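## 4.2 Picking things up off the floor

I went into this part of the study thinking the floor would be the easy bit. Shelves have edges, drawers have handles, and a dishwasher rack (Section 4.1) has about nine ways to go wrong. A floor is flat and it stays put! So when we drew up the chore list for the Mondus trials, I put floor pickup first as a warm-up and gave it the smallest slice of the schedule. By August it had eaten most of the month.

The chore itself is dull to write down. Somebody drops a piece of cloth, the arm goes and gets it, and the cloth ends up in a bin. We scored a run as complete only if the whole cloth was in the bin with no part hanging over the rim, and we gave each attempt 12 seconds from first contact before calling it a miss. Across the whole study we logged 1379 attempts, and 197 of those were soft items on carpet, so please don't read the numbers in this section as if they carried the paper.

Soft items are where I changed my mind about what "can do the chore" means. A mug has a shape, and if you know where the handle is you know plenty about the rest of it. A fleecy throw has whatever shape it fell into. The controller has to pick a fold, get a fingertip on each side of it, and close without pinching up the carpet too. Figure 4 gives the approach from the wrist camera, fingers open, with one tip at the near edge of the red cloth. From that low down you get a lot of carpet and not much idea of how far the cloth goes.
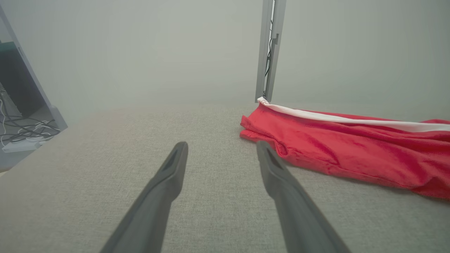
**Figure 4.** Wrist view of the left gripper at a crumpled red cloth on light gray carpet.

Sakalauskas, reading an early draft, objected that we were grading the arm on a job people don't do this way either. A person grabs a fistful from the middle and hauls, and if a corner drags along behind, so what? I think that's fair, and it's why we added a second condition where the planner was told to ignore edges and go for the highest point of the pile. I'd expected a mess. It did better on the thick cloths and worse on the thin ones, where the highest point was often a single small wrinkle with nothing under it to hold.

We also tried the obvious thing and closed the fingers harder. I don't recommend it. Carpet loops come up along with the fleece, the force reading looks great, and the controller is very happy with itself while it tugs on the floor. The Barilbridge carpet tiles were the worst for this (short, tight loops), and we ended up lifting one whole tile before anyone hit stop. After that we capped closing force for the rest of the runs and added a short test lift, a little upward tug with a second look before committing.

So, can a machine tidy the bedroom floor yet? My answer is "sort of, if you'll wait." With retries allowed, the arm usually got there, and I'd let it do the job while I was out of the house. With a single attempt, I'd be picking up after it. The Costari scoring sheet, which we used so our results could be set beside older ones, only has a column for the first attempt and tops out at 100 points a chore, so it makes the arm look worse than it felt to work with. I've kept both scores in the appendix. The retry log is messier to read, but it's the one I'd look at first.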